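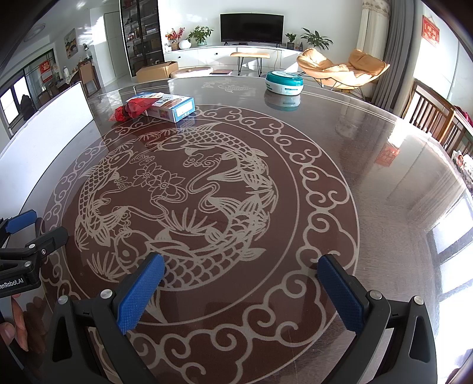 Figure 11-1. Hand-held grippers with jaws open at the work table.

11 Setting Up the Hand-Held Grippers at a Household Site

11.1 Scope

This section applies to all operators preparing a pair of hand-held grippers for Saludo sessions at a private residence. Storage and transport are covered in the Curau equipment handbook. Questions about this section should be addressed to Mirjam Wallner, Site Equipment.

Each operator shall complete 11.2 through 11.5 in order before the first session of the day. After a unit has been dropped, repeat 11.2 and 11.4 in full.

11.2 Inspecting the Jaws

1. Place both units on a soft cloth with the power off.

2. Open the jaws fully by hand. The two fingers should stand an equal distance from the center line, with the blue pads facing each other.

3. Check the textured face of each pad for cuts, flattened areas and trapped grit. Wipe with a damp lint-free cloth. Do not use alcohol or glass cleaner.

4. Check the round pivot pins at the joints of each finger. A pin that stands proud of the linkage, or that can be turned with a fingertip, must be reported.

5. Look through the cutouts in the arms for hair, thread or packaging film. Remove with plastic tweezers.

6. Close and open the jaws 60 times at an even pace. Movement should be smooth over the whole travel.

CAUTION: Keep fingertips clear of the linkages while the jaws are moving. The cutouts narrow as the arms close.

Note: Pads are replaced in pairs. A new pad opposite a worn one will cause light packets to turn in the grip.

11.3 Preparing the Table

1. Move personal items and anything breakable beyond the reach of the jaws, with the householder's agreement.

2. Wipe glass or other glossy surfaces and let them dry.

3. Place the session items within reach of both units. Cartons, tubs and soft packets may be mixed.

4. Leave at least 300 mm of clear surface between the nearest item and the operator's edge of the table.

5. Stand at the operator's position and look for window reflections on the surface. If a reflection covers an item, move the item. Curtains may be drawn only if the session sheet permits it.

11.4 Fitting the Module and Cable

1. Seat the electronic module on top of the gripper body.

2. Push the cable connector straight into the end face of the module, beside the indicator light. Do not rock it.

3. Wind the elastic bands around the module and the connector together. The bands must not cover the light.

4. Lead the cable back over the gripper body and across the hand, leaving enough slack for the wrist to turn both ways.

5. Switch on and wait for a steady green light. If the light has not come on after 600 seconds, switch off and go to 11.6.

6. Take the grip with the fingers wrapped fully around it. Bring the tip over a soft packet and confirm that the cable does not pull at the connector when the arm is extended.
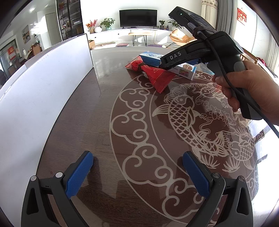 11.5 Function Check

1. Close the jaws on a packet at its narrowest point and lift it clear of the table. Hold it still, then set it down.

2. Repeat with a carton, gripping across the shorter side.

3. Repeat both lifts with the second unit.

4. Enter the result for each unit on the session sheet.

CAUTION: Do not press the fingertips against glass. If contact occurs, open the jaws before raising the unit.

11.6 Faults

No light: Reseat the connector once. If there is still no light, exchange the cable.

Light goes out when the wrist is turned: Insufficient slack, or a loose band. Repeat 11.4, steps 3 and 4.

Jaws close unevenly: Withdraw the unit and tag it. Operators shall not adjust the pivot pins.

Tagged units are returned to Gillespie Skinner at the Clistton workshop with a copy of the session sheet.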